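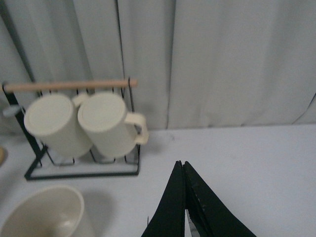 Re-zeroing the gripper and checking the wrist camera on the table cell

Applies to: Purska table cell, two-finger gripper, wrist camera
Time needed: 60 minutes, longer if the fingers have to be replaced
Written by Deepak Chaudhary, checked by Meenakshi Pathak

Do this every Monday before the first mug run, and again any time the fingers have been off or the arm has hit something. If the cell stopped on a fault overnight, clear the fault and read the log first. A bad zero and a slipping finger give the same message.

What you need
Hex key for the finger screws
Lint-free cloth and isopropyl alcohol
Feeler gauge set
The rack, two mugs and a bowl from the cell shelf

1. Park and lock out
Send the arm to the service pose from the Temba panel. Wait for the drive light to go out, then turn the key to Service and take it with you. Leave the controller powered. The camera needs it on to hold temperature.

2. Clean the fingers
Wipe both fingers from the base to the tip, on the inside faces as well. Light scuffs on the flat outer faces are fine. Replace the pair if a tip is chipped or bent, or if you can feel a ridge on the inside face with a fingernail. Always change both. A new finger next to a worn one will pull the mug sideways as it closes.

Look down into the gap between the fingers and pick out any lint or ceramic grit. Use the cloth or a plastic pick – no metal tools in there.

3. Check the screws
Each finger is held by 3 screws. Snug them evenly, going back and forth between them. If one turns more than a quarter turn, write it in the log.

4. Zero the grip
Turn the key back to Run, stand clear and choose Gripper, Home, Slow. The fingers should close evenly toward the center line. Open them, close them again, and check the tips with the thinnest feeler blade. If one side leads, go back to step 3 before you touch any offsets.

When the close looks even, press Set Zero. The open count should come back as 235. A difference of 3 either way is acceptable. If it is further out than that, home it once more, and if it still won't settle, call Meenakshi. Don't type the number in by hand.

5. Check the camera view
Put the rack on the left of the table with the mugs upside down on it, and the bowl near the front left. Keep the right side clear, as that is where the arm sets things down. Pull the curtain closed behind the table. An open gap lets in window light and the mug edges wash out, mostly in the afternoon.

Open the live view. Both fingers should come up from the bottom edge and lean in toward each other. If they sit well off to one side, the camera bracket has moved. Loosen the bracket, nudge it, tighten it and look again.

Cream mugs on a white table don't give the camera much contrast. If the rims are hard to make out, lower the exposure one step. Adding a lamp makes hard shadows under the rack, and the detector sometimes takes those for wire.

6. Dry run
Run Mug Pick at slow speed with the key in your hand's reach. Watch the approach to the right-hand mug in particular – its handle sticks out past the rack and is the first thing a badly zeroed finger will touch. Do the same for the other mug, then the bowl.

7. Log it
Enter the open count, the exposure step and any screws you tightened. Old fingers go in the Grivonbridge return box with the date on the bag.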